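Slanina Songbook Data, README

Hi, and thanks for downloading this! It's the song and dance list from the Slanina heritage evenings, typed up from the old paper programs so that people can search it. I've been going to these evenings most of my life, first as a kid who got dragged along and later as a not very good accordion player, and I got tired of hearing "what was that one they played with the stomping?" and having no way to look it up.

What you get

There are 2 files. songs.csv has 610 rows, one for each time a tune was performed. Of those, 393 have a title I'm sure of. The rest have a title I guessed from a scribble, or just the word "polka," which is what a lot of program writers put down when they were in a hurry (thanks a lot, folks). The other file, groups.csv, lists the bands, choirs and dance groups, with whatever spelling they used for themselves.

Columns in songs.csv

title - as printed, accent marks included
title_plain - the same without the accents, for searching
group_id - matches groups.csv
kind - polka, waltz, czardas, march, hymn, or other
sure - yes or no, my own call
notes - anything scribbled in the margin

I went back and forth on the kind column. Half the tunes get played as a polka one year and a march the next, depending on who's holding the drumsticks. I went with what the program says, even when I was in the room and remember it differently. If the program doesn't say, it's "other." Please don't read too much into "other"!

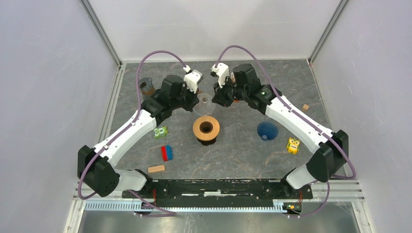 Oľga Kuruc wrote back after trying the first version that the hymns ought to be split from the marches by more than one word in a column, and that three of the titles I had marked as separate songs were the same song from three villages. She was right about the songs. I've left them as separate rows, but the notes column now says "see also" and gives the other titles. The hymns I'm still thinking over.

Spelling

Oh boy. Slovak titles typed on American typewriters lost all their marks, and some got them back later in ballpoint, in the wrong places. Where Kazimír Jurčo and I agreed on the right form, I fixed title and put the old spelling in notes. Where we didn't agree, I left it alone and we're still friends.

What's missing

The October programs are the weakest part. That was always the harvest dance, and it mostly ran on a chalkboard, so all I have is a handful of flyers. Also, the Arnness brass band never handed in a list of anything, ever, so they show up in groups.csv with hardly a song to their name. They played plenty. If you have a tape with them on it, please get in touch.

There's no sheet music and there are no recordings in the download, just the lists.

Opening the files

Both are plain CSV in UTF-8. If the accents come out as garbage in your spreadsheet, use the import menu and pick UTF-8 there - double-clicking the file is what usually messes it up.

Using it

Go ahead and use it for your own programs, a school project, a radio hour, whatever you like. A mention of the Slanina evenings would be nice. Corrections are very welcome, and please include the group name and the year if you can make it out.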